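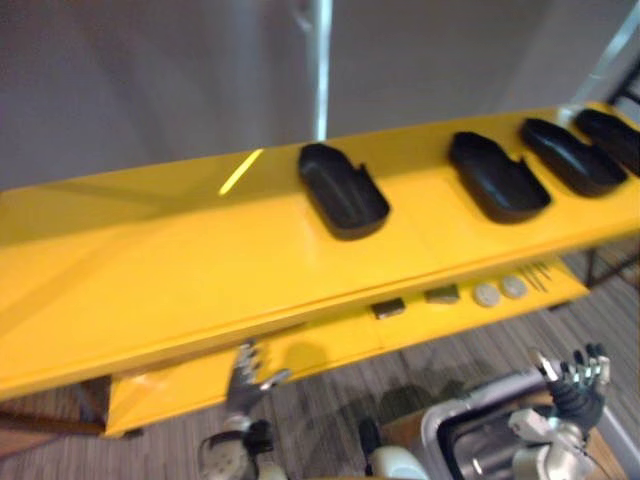 **Gevow hands vs. our old two-jaw grippers: first impressions**

**torque_and_toast** wrote:
Finally got time with the five-finger Gevow hands (both arms!) and I'm having a blast. The controller is a Dervishi, same as before, so the only new thing is the hands. We ran 303 grasps over two days, mostly small parts from the yellow shelves, plus a few reaches into the parcel bin. The pucks are my favorite test so far. Thin pins are still miserable. 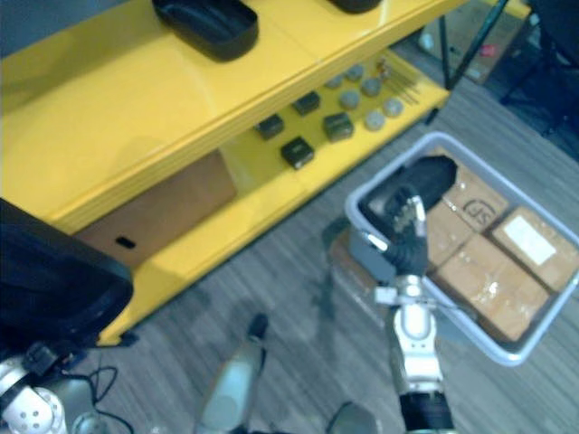
*Right arm down in the bin with the boxes, blocks and pucks on the lower shelf.*

**mullet9** replied:
Nice, but I'm not sold. A two-jaw gripper does blocks all day and you can swap the pads in a minute. How many fingers do you need for a square block?

**torque_and_toast** wrote:
For blocks, sure, two is plenty! Bins are where I changed my mind. Coming in over a rim at an angle, I had 17 failed grasps with the old jaws and 9 with these, same boxes, same start pose.

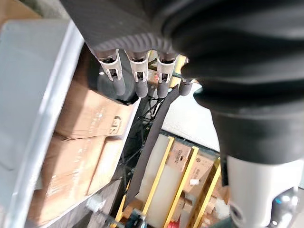
I'm also switching between the head view and the wrist view a lot more now. Head camera for getting close, wrist camera for the last bit.

**goramport_kid** replied:
We went the other way at Skesham. Wrist only, and we dropped the head camera after some 300 runs. Less to calibrate.

**mullet9** replied:
Wrist only sounds rough if the fingers block half your view. I'd keep both. Still want to see pin numbers before I spend anything, though.

**torque_and_toast** wrote:
Fair! Pins are next, with softer fingertips. Will post the log.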